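Setting up the two-arm plate station, section 3: table, rack and first hand-over

Before you start, have both arms bolted down and powered off, and keep the Lamuvent controller where you can reach its stop button without leaning over the table (I learned that one with my sleeve). The job we're building up to is simple enough to say: both grippers hold one plate by the rim, a row of others waits in the rack, and nothing ends up on the floor. 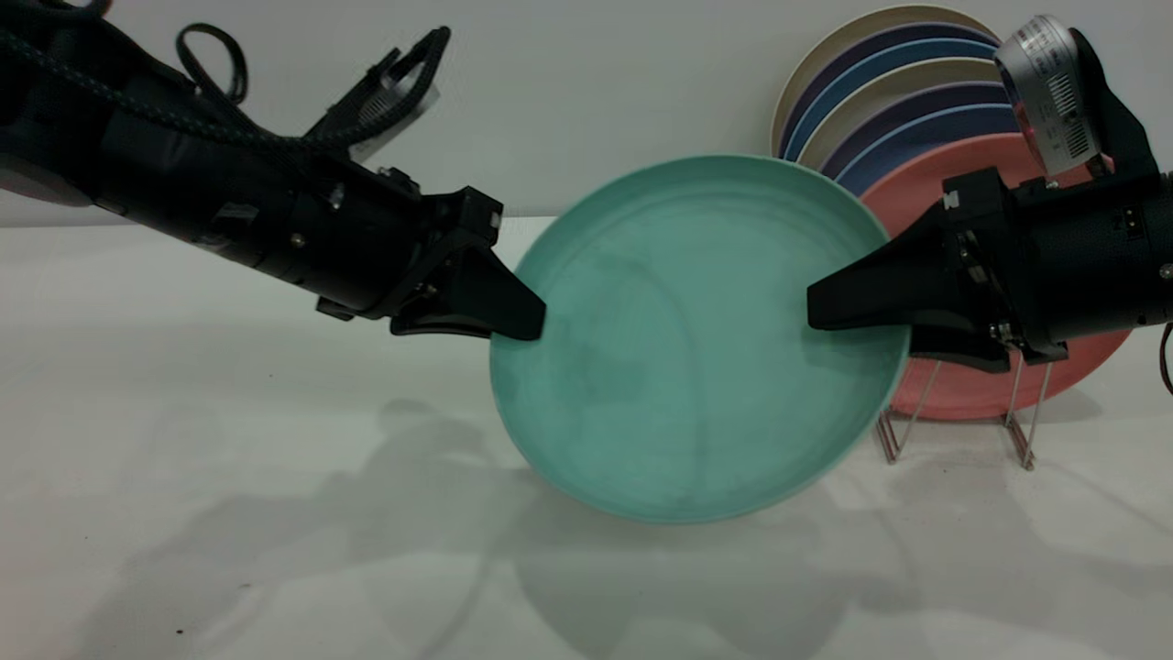

Posted 3/1/19 by Shahla Moradi
Filed under: Skinholm shared workshop, build guides

Right, on with it! I'm assuming you've done the wiring in section 2 and that each arm homes cleanly.

1. Wipe the table, then wipe it again with a dry cloth. A pale matt top shows up every crumb, and the wrist cameras see all of them.

2. Start the Drulutier viewer and bring one gripper down low over the table, at the slowest speed you've got. You want a fingertip showing at the bottom of the wrist view and plain table behind it.

Caution: keep your hands off the table while an arm is live, even if it looks parked.

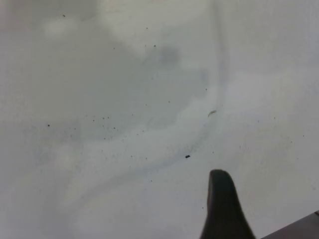

Mehrangiz Karimi wrote to say that her plate finder kept locking on to smears, and that turning the threshold down to 14 cured it on her bench. I've tried 14 here and I'm happy with it, so start there and nudge it if you need to.

3. Load the rack. Stand the plates upright and facing forward, leaning back towards the wall, and leave one out flat on the table to the left. Give that one plenty of clear space, as the grippers come in wide.

4. Save the rack position as "home_rack". If you bump the rack later (you will), save it again before you run anything.

Note: I use light plastic plates for all of this. Please don't start with your gran's china.
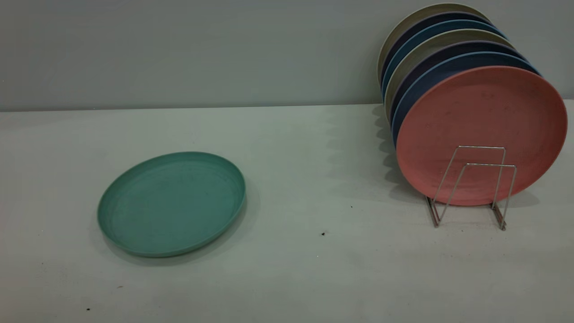

Could you not just tape the rack down, one reader asked, and save all that re-teaching? Yes, you could, and I might yet. Double-sided tape is fine as long as you can still get the rack off for cleaning.

5. Lower each gripper again and set the finger height. I go down until the tip is 3 mm off the table, then store it. Do one arm, back it right off, then do the other.

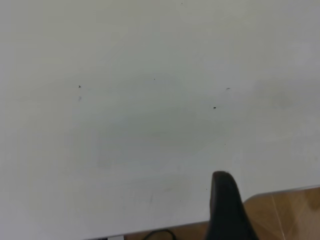 6. Check your cables at this point. Anything dangling by the table edge wants clipping well back, with enough slack for a full swing of the arm. Move each joint through its range by hand, power off, and watch for anything that pulls.

7. Run the lift at quarter speed: left gripper on the rim, right gripper on the rim, then up. If the plate twists, stop and lower it, and even up the grip heights before you have another go.

Squeeze force is covered in section 4, along with putting plates back in the rack.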